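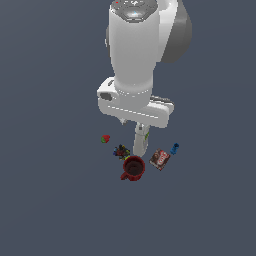 4.2 Setup and upkeep of the cell

Most papers that use a paired cell (one real arm, one rendered copy) give the copy a single sentence, usually to the effect that it was matched to the hardware. We did the same in an earlier draft. After keeping the Risa cell running through a winter we no longer think the sentence means much, and this section sets out what was matched, how, and how long it stayed that way.

Risa is a single arm with a two-finger gripper, bolted to a bench in the Sutcliffe lab. Its copy runs in Ondimura, our in-house wrapper around a standard physics engine. The link shapes came from the maker's files. The tool frame, the distance from wrist to fingertip, and the height of the ground plane came from us, and those three are where nearly all of the trouble was.

Tool frame. On the real arm we touch a fingertip to a fixed steel pin from several wrist angles and solve for the offset. The routine reports a residual, and the residual was always small. We would warn against taking comfort in that. A small residual says that the touches agree with one another. It doesn't say that the pin is where the file says it is, and in February ours wasn't. Somebody had taken the pin plate off to clean under it and put it back turned end for end. The routine kept passing, because it never asks where the plate is. Every grasp height taken from the copy was then wrong on the bench by the same amount, which we first put down to the friction model. Two of us spent most of a week tuning friction.

Ground plane. In the copy the work surface is one flat, uniform plane with nothing on it except the test objects. The bench has a seam, a slight bow, and a row of threaded holes. We considered modeling these and didn't. A detailed surface would have looked more convincing without being better measured, and we had no instrument in the room that could map the bow to the level that would matter. What we did was set the plane to the mean of seven probe readings and write down the spread next to it in the log. Readers who want to use our grasp heights should look at the spread before they look at the mean.

Objects. Figure 4 gives the copy at the reset pose, with the tool end above the test set: a strawberry, a cluster of small colorful pieces, a red mug, a chocolate package, and a small blue object. The mug is upright with its handle toward the lower left, and the package lies flat and at an angle beside it. We chose a mixed set so that errors in the tool frame would show up in different ways. The mug is forgiving from above and catches very little. The package is the useful one, since a finger that comes down too low on a flat box stops at the plane. The cluster is, frankly, a poor test item. Its pieces sit close to the mug, its contact behavior depends on solver settings we can't justify from any measurement, and results on it should be read as results about the solver.

The view in Figure 4 also makes a point about visual checks. Only one finger can be seen under the wrist block from this angle. For some time our daily check consisted of looking at a render like this one and agreeing that it looked right. A render from one side can't tell you whether the fingers are centered, and the smooth shells look equally good whether the wrist offset is correct or not. The cables on the real arm are missing from the copy, too, so the one thing most likely to pull the wrist off its path is the one thing the picture will never show. We now treat renders as a check that the right scene file has loaded, and nothing more.

Routine care. The schedule below was drawn up by Laimutė Juška, who kept the cell for the whole study.

Each morning: home the arm, touch the pin once, compare with the stored value, load the reset pose in Ondimura and compare joint readings.

Every Wednesday: full tool frame routine, finger pads wiped and checked for wear, cable clips at the wrist checked by hand.

Every 100 resets: probe the surface again at the same points and update the plane.

After any part is removed, for any purpose: everything above, before the next logged run.

The last item was added in February. We can't show that the schedule as a whole works. Over 1005 logged resets we had too few faults to say which checks caught them, and at least one was found by a student who noticed the gripper sounded different. The weekly pad check may well be wasted effort. We kept it because dropping it in the middle of the study would have changed the conditions.

Drift. To see how far the pair moves apart when left alone, we froze the copy for 30 days and went on servicing the real arm as usual. The gap in fingertip height grew in small steps and never smoothly, and the steps lined up with pad changes in the service log. Wear between changes was lost in the noise. This argues against correcting for drift with a fitted curve, as we had planned to do and as we had already half coded. A new pad is a new tool, and the tool frame has to be measured again when it goes on. It is dull work and takes most of a morning.

One limit should be stated before the results. All grasp heights in Section 5 were first planned in the copy, so any error shared by the pin plate file and the plane file would pass through every check listed here. We checked the plate by hand against the drawing after February. The drawing itself we took on trust.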